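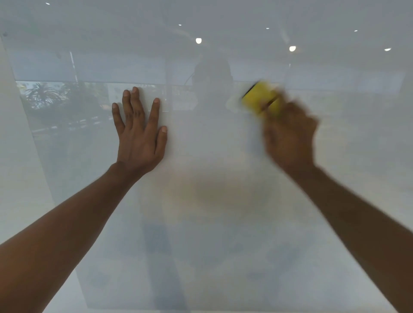 Session 4: Costing the window before costing the robot

December
Course notes, Planning and Buying Automation, Cosance

Most equipment budgets begin with a brochure. Ours begins with a sponge. Before next session you should be able to say what a clean pane costs when a person does it, because every supplier you meet will have an answer ready and it will be a high one.

What the hand work includes

Students timing this job tend to write down "wiping" and stop. Look at what the other arm is up to. One hand rubs with the yellow sponge, the other is spread flat on the glass, and the haze over most of the pane has still to be dealt with by somebody. Your task sheet needs separate lines for wetting, rubbing, clearing the residue, checking against the light and moving to the next pane. A machine that does only the second of these is a sponge with a service contract.

Add a line for reflections. Ceiling lights and the worker's own outline show up on the pane, with palm trees and a low white building beyond. A person sorts this out without being paid extra. A camera may want a hood, a lamp or a long talk with the supplier, and all three cost money.

The Malex exercise

Malex is a hotel with 50 large ground-floor panes. It is considering the Fonavora, a wheeled base with one arm and a washing head. The quote covers the base, the arm and the head. It leaves out:

- spare pads and cleaning fluid
- the charging point, and the electrician
- training, including training the replacement for whoever you trained first
- floor protection
- somewhere to keep it at night that isn't the manager's office
- a ladder, for the bits it can't reach

Allow 30 per cent of the purchase price for these. Last year's group thought that was gloomy and set aside nothing, and their spreadsheet had run out of money before the robot met any glass.

Spread the total over 4 years. Suppliers like a longer life, and so do accountants, but pads, batteries and software support have their own views. Show the yearly figure beside the present wage bill for the same panes. Do not remove the whole wage bill from the second column. Someone will still do the corners, and someone will be standing next to the machine in case it meets a guest.

Trial before purchase

Ask for a trial on your own glass, with your own dirt. The Mao showroom has a beautiful test pane, which has plainly never been near a child or a seagull. Write down beforehand what counts as clean and who decides. Include the time spent filling, parking and apologising.

For next session

Bring a one-page budget for Malex with two columns, hand work and Fonavora. Mark every number as quoted, measured or guessed. Guesses are allowed. Guesses with two decimal places lose marks.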